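Chapter 6
Gathering Examples: Where a Robot's Know-How Comes From

What you will learn in this chapter
How to plan a set of examples before recording any of them
Why soft things such as clothes need more examples than hard ones
How to decide which recordings to keep
How to write notes that other people can use a year later

Key words: episode, demonstration, coverage, label, hold-out set

6.1 Start with a shirt

Pick up a shirt from a pile and fold it. You probably can't say how you did it. Your fingers found an edge, gave it a little tug, slid along to a corner and let the cloth swing into place, and you may have been talking to someone the whole time! Now try to write that down as a list of rules. Most students who try this in class give up at the sleeves.

In Chapter 5 we built a small learning system that sorted wooden blocks. A block looks much the same each time you meet it, give or take a turn. Cloth is another matter, and a wonderful one. It bunches, hides its own corners and changes shape whenever you touch it. So we stop writing rules and start showing. A person does the task with a hand-held gripper that has the same kind of jaws the robot will use, and each try is saved as one episode. The learning system studies the episodes and looks for the link between what the camera sees and what the hand does next.

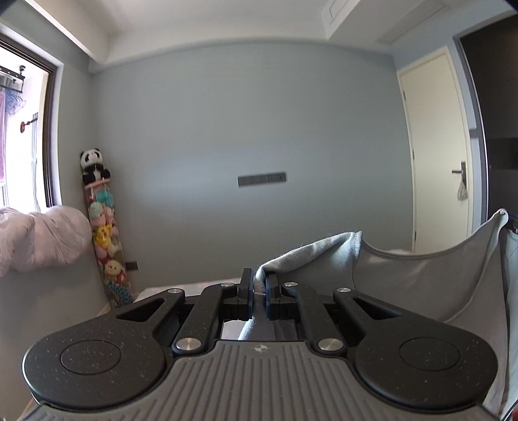

Figure 6.1 Part of a light gray garment held between the fingertips of a hand-held gripper.

Look at how much is going on besides the cloth. Daylight comes in from one side, there are stuffed toys in the corner and a door across the room, and the learning system gets all of it. It has no idea that the neckline matters and the panda doesn't. It can only work that out by meeting many necklines in many rooms, which brings us to the most important word in this chapter: coverage.

6.2 Coverage

Coverage means how well your examples span the situations the robot will face. Our running case is the Gravargate clothing set, which we will return to in Chapters 7 and 9. Its first round held 1,000 episodes, and it looked splendid on paper. Then Rigoberto Henao sorted the episodes by starting position and found that 905 of them began with the garment lying flat and face up. A system trained on that set could handle a neat shirt beautifully. Give it a crumpled one and it froze.

The second round was planned with a simple grid. Down the side went the kind of garment, across the top went the way it lay at the start (flat, bunched, inside out, half under something else), and each box had to be filled before anyone could go back to an easy one. By September the set had grown to 3,855 episodes, and the thin spots were plain to see on the grid.

You can make a grid like this with a pencil. Do it before you record. Leave a few rows blank, too, for the things you didn't think of.

6.3 One pair of hands or two?

Some steps can be done with a single gripper. You can pinch a hem and lift it, or drag a sleeve out straight. Other steps go far better with a second gripper to hold one side steady or to take the matching corner. Two grippers mean two streams of recordings, and these have to share one clock. If one stream runs even a short time behind the other, the system will learn that the left hand reacts to things that haven't happened yet.

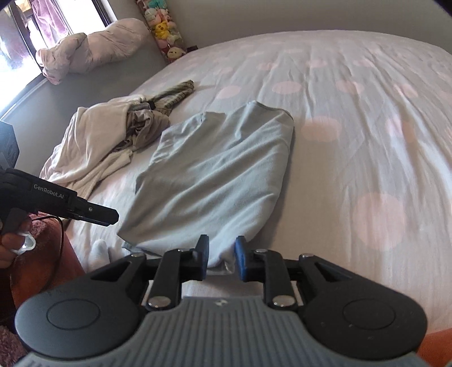 Pirjo Pitkänen would slow the whole business down at this point: get comfortable with one gripper first, she told our review group, and throw away your whole first hour, however good it felt. Her own early episodes were full of tiny pauses where she was thinking, and the system copied every pause.

We agree about the pauses, though we'd keep that first hour in a separate folder. Hesitant episodes are handy when you test a filter, and we use 141 of them for just that purpose in Section 6.5.

Try it yourself 6.1
Choose a piece of clothing and a flat surface. Fold the garment five times using only a thumb and one finger on each hand, starting from a different heap each time. After each fold, write down where your first grip was and what made you choose it. Swap notes with a partner and mark any starting heap that neither of you tried. Keep the notes. You will turn them into labels in Section 6.4.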